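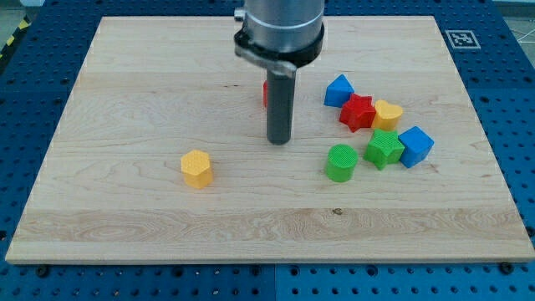

Notebook > Regional desk > Court records

March, Saturday shift

Started on the Saltden indictment at 6. Sekar had the court PDF overnight and ran it through OCR, which mangled the dates again. Retyped the charge sheet by hand. The defendant is accused of passing money to an armed group and of scouting a fuel depot on the coast road. The gag order came off Thursday, so the arrest itself is old news by several weeks and we should date it that way in the database.

Three versions of the amount are going around. The indictment says 1000 dollars in two transfers. The ministry statement gives no figure. The wire copy says 400, and I think that is only the second transfer. Entered 1000, source "indictment", with the 400 in the notes field.

Liesbeth called the defense lawyer. He says his client sent the money to a cousin for rent and signed the confession without counsel present. No documents for either claim yet. Logged as "disputed by defense".

Group name is still a problem. The prosecution uses one spelling, the group's own channel uses another, and Vignesh found a third in our older entries. Merged all three under one ID. 21 old records were affected. I checked the first 6 by hand and they look fine – the rest are for Monday or whoever is bored.

Kurup claim: a channel we have not seen before says it hit a checkpoint north of Kurup last night. The video was posted at night and shows nothing we can place. Ulla compared the ridge line with satellite images and got no match. Left it as "claimed, unverified". Do not move it up on the strength of the local radio report, they are quoting the same channel.

To do:
- ask Jocelyn if the court will release the full file or only the summary
- second reader for the confession section, my translation of "supplied" may be too strong
- fix the OCR date format before the next batch
- Liesbeth to try the cousin again after 4

Backup done before I left. The export to the shared drive failed once on the merged ID, went through the second time.

Filed under: Courts and arrests, Claims tracking, Desk notes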